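Food Waste in the Amton Hall Canteen
Project report, second year
Group members: Chang-ho Oh and three others

1. Background
Amton Hall serves a hot lunch and an evening meal in term time. The canteen is run by an outside caterer, Galtasus, and waste from plates is scraped into one bin by the tray racks. We wanted to know how much food is thrown away at lunch and whether offering a smaller portion would change that.

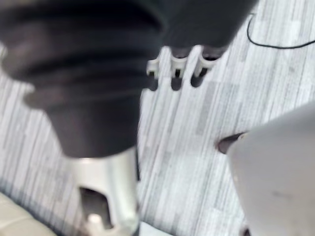 The weighing was done in October. We used a hanging scale and took the weight of the plate bin at 2.15 pm, when the counter had closed. Kitchen waste, such as peelings, was kept out of the figures. Tea bags and napkins were left in, as we could not sort them quickly enough.

2. Results
In the first week the plate bin came to 81 kg over the five lunches. In the second week a smaller portion was offered at a lower price, and the total fell to 45 kg. Rice and boiled potatoes made up most of what we saw in the bin both times.

We also put out a short paper survey and got 212 forms back. Of these, 32 were left blank on the back page, so the answers on price come from a smaller group. Many people wrote that they did not know they could ask for less — the sign was behind the till.

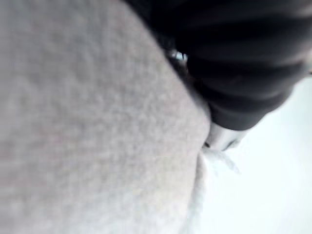 Did the menu stay the same in both weeks?
It was close but not identical. Fish pie was replaced by a vegetable curry in the second week, and some of the drop may come from that.

3. Limits
Two weeks is a short time, and one lunch in the second week was quieter than usual owing to a field trip. We would weigh for a full term if we did it again, and would record the number of meals sold each day. Galtasus has agreed to move the sign to the front of the counter.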